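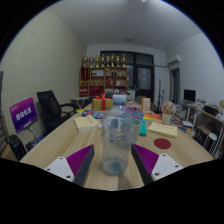

How Much Water? Speaker notes, Friday lunch session, Kalusus Community Rooms

Opening. Wait for the sandwiches to go round. Ask for hands: who has been told they don't drink enough water? Then ask who told them, and whether that person was selling something. Leave a gap. Don't fill it.

Say who I am. I taught high school biology, I'm not a doctor, and anyone with a kidney, heart or bladder condition should listen to their own doctor and ignore me.

Part one - the rule

Eight glasses a day. Ask what size the glass is. People give very different answers and hold to them. Does coffee count? Soup? Melon? The rule as people repeat it has no answer, and I get suspicious of any number that survives without a unit attached.

Food carries a fair amount of water. Cucumbers, rice, yogurt, stew. Tea and coffee count too for most people who drink them regularly. The idea that a cup of coffee takes out more than it puts in keeps getting passed along, mostly by people holding a cup of coffee.

A big man laying roof tiles in July and a small woman at a desk in December are handed the same target. Pause here. It's the strongest point in the talk and last time I rushed it.
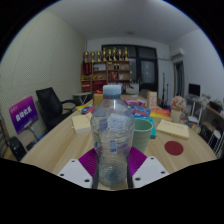

Bottle and cup. Which one is "a glass"?

Part two - the survey

This is the Drumia leaflet, the one that was left in the lobby. Hold it up. It says 60 percent of office workers are "under-hydrated." Read the small print aloud, slowly: 887 people, all of them already signed up for the Drumia reminder app. So these are people who were worried enough about water to download something that nags them about water.

How did they measure it? They asked people how many glasses they'd had. Anyone below the app's own target went down as under-hydrated. No blood test, no urine test, no one asked if they felt thirsty. Move the target up two glasses and you'd have a bigger crisis by the afternoon.

I wrote to the company and asked where the target came from. Asif Sial in their press office was polite and sent me the same leaflet as a PDF.

If someone objects that the app does no harm: maybe not for most people. My complaint is with the number.

Part three - what thirst is for

Keep this short, they'll want to argue. The body tracks how concentrated the blood is and does it all day without a phone. When the concentration goes up a little, you get thirsty and your kidneys hold on to water. The slogan "if you're thirsty it's already too late" makes it sound like a smoke alarm that goes off after the house is gone. I have never seen a good reason to believe that for a healthy adult sitting in a room.

Exceptions, and read all of these out. Older people can feel thirst less. Small children forget or can't say. Hard work in heat is different, and so is a stomach bug. Some medicines change things.

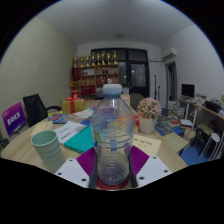

Also mention the other direction. Drinking far too much, fast, can dilute the sodium in the blood, and that can be dangerous. It's rare. It has happened to people in long races who were drinking on a schedule when they weren't thirsty. I don't want to swap one scare for another, so say "rare" twice.

Part four - skin, headaches, weight

Saqib Tanoli will bring up headaches, he did at the Tetar evening. Fair enough. Some headaches do ease after a drink. So do some that would have eased anyway, and sitting down for 18 minutes with a glass of anything is also a rest.

Skin: I looked for decent evidence that extra water smooths wrinkles in people who already drink normally. What I found was thin, and I'd be glad to be shown better.

Questions. Repeat each one for the back row. Return the key to the Ansari desk before 2.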